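Notes from the folding bench

So, the grip fault. A few of you at the Brevmont open evening asked me why the folding station had a paper sign taped over the start button, and I gave a pretty mumbly answer, so let me do better.

We'd been running Ondo (our folding setup, for newer readers) on long batches all through September, and it had logged 3,715 folds without anything worse than an ugly corner. Then one afternoon, a little after 2, the right gripper closed on a piece of cloth and simply didn't let go. The release command went out, the software happily reported "open," and the arm started its next move with the fabric still clamped in the jaw. It dragged the whole piece sideways and kept pulling for about 30 seconds before I got to the stop button. I was across the room with a sandwich. Not my proudest moment!

The cloth survived, which is more than I can say for my nerves. What bothered me was the log. Every line looked perfect. The software was reading back the command we'd sent and calling it the jaw position - so as far as Ondo knew, everything was fine.

The folks at Bokside, who look after our grippers, found a worn cable at the wrist that cut out when the arm reached low and to the right. New cable, done. The software side took longer. Ondo now checks the real jaw position before any move, and if the pull on the arm goes over the limit it freezes and waits for a person. I've also cut the speed to 60 percent while we rebuild some trust, and the stop button has moved to the near end of the bench.
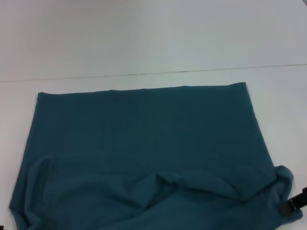 Right gripper on the lower corner of the teal cloth, top fold still straight.

Corners like that are my main test at the moment, since bunched fabric is where a sticky jaw does the most damage. Baptista, our second station, has the same wrist cable, so it stays off until the spare arrives. If you're running that cable too, please wiggle it with the arm powered down and take a good look at the bend. And if you find a crack, write to me - I'd love to compare notes.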